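# Chapter 3: Preparing the Gripper of the Holeo Cell

Before a cell can do useful work, its gripper must open fully and close evenly. In this chapter we prepare the simulated cell which Raed Tannous built for the training room at Narnalbridge.

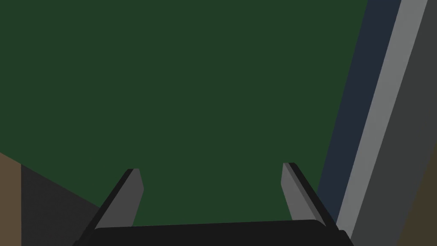 ## 3.1 The open position

Every check starts with the two fingers apart and nothing between them. Look at the gray inner faces first, as these are the faces that touch the part. Then compare the height of the two tips. In the Holeo cell, the open position is stored as 1528 and the closed position as 1292. Write both values in your notebook before you change any setting.

If a value was lost, load the Ibarra file again and repeat the check from the beginning.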